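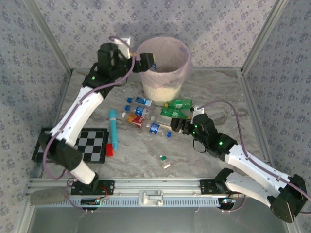 Trash and recycling FAQ — Niltelura short stays, all units. Most of the messages we get in a week are bin questions so here they are in one spot. Please read before you text us. Liners: one per bin, folded over the rim so it hangs down the outside, same as the round bin with the pinkish-purple one. If it's tucked inside it slides down the first time you drop in something heavy.

Where do the bins live?
Kitchen, under the sink or next to the back door. Bathroom, small one. Okabe unit also has one on the porch, lid sticks, pull hard.

Where are spare liners?
Hall closet, second shelf. Should be a full roll. If you're down to the last few text Theerawat Klinhom, number is on the fridge.

Can I use grocery bags instead?
In the bathroom, sure. Kitchen no — they split and then it's on the floor.

Do bottles go in the trash?
Plastic and glass go in recycling. Rinse, caps back on for plastic. Cans too. No need to peel labels.

What about pizza boxes?
Clean half recycling, greasy half trash. Just tear it.

When is pickup?
Trash every Thursday. Recycling every other Thursday, calender is taped inside the pantry door. Carts out by 7 the night before. Not on the sidewalk please, the neighbors complain.

I missed pickup. Now what?
Leave the cart where it is if there's room. If it's full, tie the bags and put them in the shed. Never next to the cart — raccoons.

Is there a fee for extra trash?
Couple bags, no. If we have to call for a haul it's $200, comes off the deposit. That's mostly furniture and party cleanups.

Can I leave a mattress / TV / old cooler?
No. The Skeltis transfer station takes big stuff, you pay them direct. Bring ID.

Food scraps?
Liso unit only has the compost pail. Veggies, coffee grounds, eggshells. No meat, no dairy, no "compostable" forks, they don't break down in our pile. Other units, scraps go in the trash.

The bin smells, help
Take the bag out, wipe the inside with dish soap and water, let it air out on the porch. Baking soda in the bottom under the new liner. Box is in the pantry.

Batteries and light bulbs?
Leave on the counter at checkout. We take them in ourselves. Please dont put batteries in either bin.

Do I have to take the trash out at checkout?
Kitchen bag yes, bathroom would be nice. New liner in after, takes a minute. Diapers always go out, any day, don't let them sit.

Something not on here?
Text, don't email. Email gets checked maybe twice a week.

Updated August 9, 2021 — pickup day changed, old sheet in the binder is wrong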